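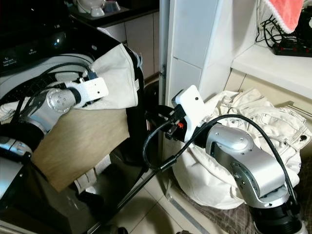

The laundry corner at Andrade

I'd been promising Samina Rajput for ages that I'd come along to the Andrade open day, and this year I finally got myself on the train. It's one of those places where you sign in at a desk, get a sticker with your name spelt wrong, and then wander from room to room for as long as your feet hold out. Mine lasted until the tea ran dry.

Everybody else seemed to head straight for the kitchen. I went for the laundry, as I've been having a long argument at home about replacing our old machine and I wanted to look at somebody else's set-up for once! It's a small corner with a beige tiled floor, and the washer is a top loader, black all over with a glossy control panel. I do love the look of it. I also know exactly what that panel would be like in my house after a week of sticky fingers.

I haven't used a top loader since I was a student, and I'd forgotten how handy it is to have the drum open upwards. You can hang a bag over the rim, as they'd done with a white cloth one, and keep adding things as you find them. No kneeling, no odd sock rolling off under the door. My knees are very much in favour.

The rest of the corner looked like laundry day anywhere. A heap of cream clothes was on the floor against the wall, half on a brown and grey plaid mat, and there was a white cloth down the front of the washer. I was quite pleased about that heap – I'd half expected everything folded into perfect squares for the visitors. And I want the mat. Our tiles are freezing from October onwards and a bit of plaid would cheer the place up no end.

Satish Kushwaha was showing people round that end of the building and put up with all my questions about cloth bags (do you sort into them, or just carry in them?). He's a sorter, one bag for lights and one for darks. I'm a carrier. We agreed to differ.

Practical bits: entry was free, the tour groups were kept to 32, and you could stay on afterwards if you liked. Parking is hopeless, so take the bus and allow some 60 minutes from the station if the traffic's bad. The next open day is in June and Samina has already put my name down.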